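Open day at Jilside lab draws 353 visitors

CLASTSTEAD, 29/08/2025. The Jilside robotics lab opened its doors to the public for an afternoon, and 353 people signed in at the front desk. Most of them came to see the picking demonstration on the ground floor.

Visitors stood behind a rope while a robot arm reached into a metal bin and tried to lift out one item at a time. Auður Snorradóttir, who runs the lab, answered questions between rounds. She said household items are harder to pick than factory parts.

"A box is easy," she said. "A soft toy lands differently every time you drop it."

Children were allowed to choose what went into the bin next from a shelf of items. Groups went through in turns of 20 minutes, and the line reached the parking lot by midafternoon.

Items in the bin during the demonstration included a small blue toy and a black tape dispenser.

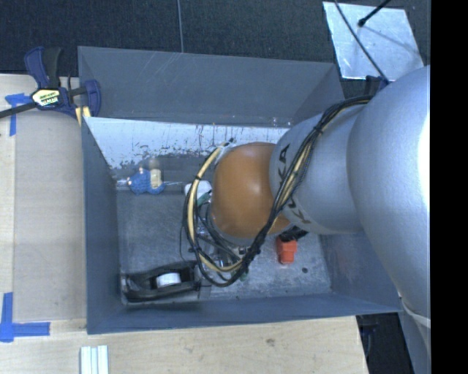
Next dates

The lab will open again in September, this time for school groups from Claststead and Fludstead. Teachers can book through the Jilside office. Admission is free, and each group is limited to one class. Parking is on Mikkelsen Road, across from the main entrance.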